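Revista > Carrera y liderazgo > Selección directiva

El puesto que llevaba 6 meses vacío

Febrero, ocho y media de la mañana, una sala de reuniones sin ventanas. Teresa Vieira llega con el abrigo puesto y dos móviles. Uno no para de vibrar. «Es el candidato», dice, y no contesta. Prefiere hablarle después, con la cabeza fría. Tiene un encargo de Varnow, distribuidora mediana, y un sillón de director financiero que lleva seis meses sin dueño.

Vieira se dedica a buscar directivos. Antes fue auditora, luego controller, luego se cansó. Montó Antunes con el apellido de su abuela y una mesa prestada. Hoy entra poco trabajo malo y bastante trabajo difícil, según ella. Lo difícil casi nunca es encontrar nombres. Nombres hay. En su base guarda 4000 fichas, muchas viejas, algunas de gente que ya se jubiló y sigue mandando felicitaciones de Navidad.

El problema de Varnow era otro. El consejo quería un perfil de banca, el director general quería alguien que hubiera pisado un almacén. Tres reuniones para ponerse de acuerdo en la descripción del puesto. Tres. La primera version pedía inglés, alemán, experiencia en fusiones y «capacidad de ilusionar». Vieira tachó lo último con bolígrafo delante de todos.

De la lista larga salieron 36 personas. Llamadas de media hora, casi todas a última hora de la tarde, cuando la gente puede salir al pasillo. Preguntas cortas. Qué dejaste a medias en tu último puesto. A quién echaste y cómo. Cuánto tardas en cerrar el mes. Con esta última, dice, se cae la mitad.

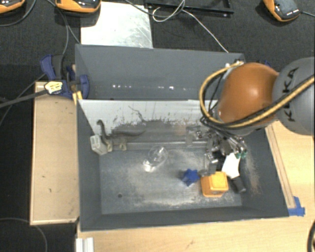

Sumeya Degefa no se cayó. Llevaba las cuentas de Culach, una empresa de envases, y no buscaba nada. Colgó a la primera llamada pensando que le vendían un seguro. A la segunda escuchó. «Me preguntó por el peor cierre de mi vida y se lo conté entero», recuerda. Un inventario mal valorado, un banco nervioso, dos fines de semana sin ver a nadie. Vieira apuntó una sola línea en su cuaderno. No la enseña.

Luego vinieron las entrevistas de verdad, con el consejo. Degefa llegó con una hoja, por una cara. El otro finalista, de banca, con una presentación de 30 diapositivas bastante buena, todo hay que decirlo. El consejo se partió en dos y hubo que repetir. En medio, una oferta de Flisier, que también andaba buscando y que pagaba mas. Vieira reconoce que esa semana durmió mal.

Degefa dijo que no a Flisier. Por el sueldo no fue, desde luego. Pidió a Varnow dos cosas: hablar directamente con el consejo una vez al trimestre y elegir ella a su segundo. Se las dieron por escrito. Firmó un mediodía, en el despacho del director general, con un café de máquina al lado.

¿Y la comisión? Una parte al empezar, otra con la lista corta, el resto a la firma. Si el directivo se va antes de tiempo, Antunes repite la búsqueda sin cobrar. Le ha pasado dos veces. De la primera habla poco. De la segunda, que el tipo mintió en las referencias y que ella se las creyó por prisa. Desde entonces llama también a los que trabajaron por debajo.

El móvil vuelve a vibrar. Ahora sí, contesta, ya de pie, buscando la manga del abrigo.

Artículos relacionados
- Cómo leer una oferta antes de decir que sí
- El primer trimestre de un director financiero
- Referencias: a quién llamar y qué preguntar
- Cuando el consejo no se pone de acuerdo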